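Should I sell my bond fund to pay off a car loan?

Asked Mar 14, 2020

I have a bond fund at Zullow and a car loan at 7 percent with 40 payments left. The fund pays me around 2 percent. Does it make sense to keep both?

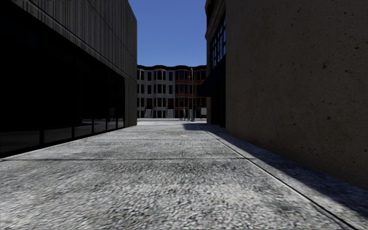 Walkway between two buildings, row houses at the far end

2 answers

Pay the loan. Check for a prepayment fee first. Mine at Ivbridge charged $70 when I closed it early in November. Also see if the fund is in a retirement account, as taking money out of one of those can cost you a lot more.

depends on the fund. i would keep it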